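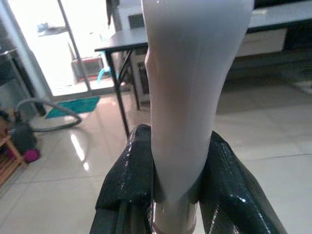 Workshop > Arm Build > Minutes

Reading time: 3 minutes

The August meeting of the Anddale shared workshop arm group opened at 7:10 p.m. with Craig Innes in the chair. Minutes of the July meeting were accepted with one correction: the wrist bracket was reprinted once, not twice. The first item was the new fingers. They have a glossy black finish with a woven look, and the group agreed that the shine is a problem for the wrist camera, which picks up bright spots along the curved surfaces. The V they make took the tall tapered piece with its metallic base down between the fingers, and that grip shape will be kept. Craig will scuff one finger with fine paper and leave the other as it is, so that the two can be compared in the same light.

Grip force. The force limit is still set by hand in the config file. Two members want it moved to the control page so it can be changed between runs. Others were worried about somebody raising it with a hand in the way. Agreed: the control page gets a slider with a top stop at 38 percent, and anything higher still has to be done in the file with the arm powered down.

Wrist camera. There was a long discussion about exposure. With the door open, daylight comes in strongly and reflects off the floor tiles, and the automatic setting keeps chasing it. Suggestions were a blind on the door, a fixed exposure, or running only in the evening. The blind was turned down on cost and because people like the door open in summer. Fixed exposure will be tried first. Craig asked that whoever changes the value write the old one on the card taped to the controller.

Wiring. The cable from the wrist to the elbow is rubbing where it passes the second clamp. No bare wire yet, but the sleeve has a flat spot. Agreed to add slack and move the clamp back 20 millimeters. The spare cable from Becerra has the wrong connector on one end and will be sent back. Until the clamp is moved, the wrist is not to be turned past the mark on the housing.

Software. The Mitine branch was merged after the last meeting. Homing works from a cold start. It still fails if the arm is switched off with the elbow raised - it finds the wrong index and stops 3 degrees short. This has been logged. The fix is to lower the elbow before shutdown, and a note to that effect goes next to the switch. The old branch will be kept until the next meeting in case anyone needs to go back.

Test plan. The group wants a run of 100 pick and place cycles before the open evening. The log should give the time of each drop and the motor temperature. Whoever runs it stays in the room for the whole run with the stop button in reach. No agreement on whether a slip that is caught counts as a drop. Left for next time.

Money. The Claltex motor driver came in under the estimate. Almost $20 is left in the arm budget, to be spent on finger pads. Rubber sheet was preferred over foam, as the foam pads on the first gripper tore at the corners. One member has offcuts at home and will bring them in before anything is ordered.

Floor space. The vacuum cleaner and its hose are to be put away before the arm is powered, and the way to the door kept clear. Craig will mark the reach of the arm on the floor with tape. It must be tape that comes off the tiles cleanly.

Any other business. A request to borrow the small vise for a weekend was approved. The label printer is out of tape again.

Actions
Craig: scuff one finger, mark the floor, return the Becerra cable.
Software group: force slider, shutdown note, elbow homing bug.
Wiring group: move clamp, add slack, replace the sleeve if the flat spot has grown.
All: bring rubber offcuts if you have them.

The meeting closed at 8:25 p.m. The next one is in September, same time.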